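Temholm sim notes, a thread 🧵 5/6/25

1/ New result and I'm so happy with it! We train our kitchen policy entirely in simulation, and the thing that finally moved the numbers was where the robot starts.

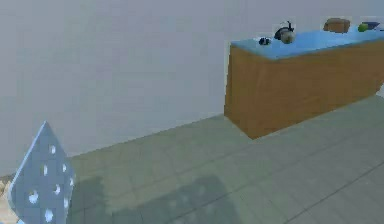 2/ For months every episode began with the gripper right up at the counter. The policy got great at the last few inches and was hopeless at everything before that. Put it across the room and it would just wander off along the wall.

3/ So we tried something simple: start far away, with lots of bare tile to cross, and let it work out the approach by itself. Same network, same rewards, 400 rendered kitchens.

4/ The counters hold ordinary stuff. A kettle, an apple, things like that, and some of them overlap from the robot's point of view (the overlaps are where the old policy fell apart).

5/ We ran 17 target objects with 2 policies, near-start and far-start. Far-start won on 15 of them!! I reran the whole thing before I let myself believe it.

6/ The 2 it lost on were both thin, flat items. My guess is they're only a few pixels tall from that far back, so the policy picks a direction too early and then sticks with it. Testing that next.

7/ Shadows mattered more than I expected. With the robot's own shadow turned off, training went faster but the policy got worse at judging distance to the counter. We're keeping them on.

8/ The renderer is Zerkirska and the scene layouts come from the Þrastardóttir set, lightly edited. Both were a joy to work with.

9/ Real kitchen tests start at Lutby in August. Layout files go up before then, so if you have a far-start setup of your own, please send me your failure cases, I want to see them all!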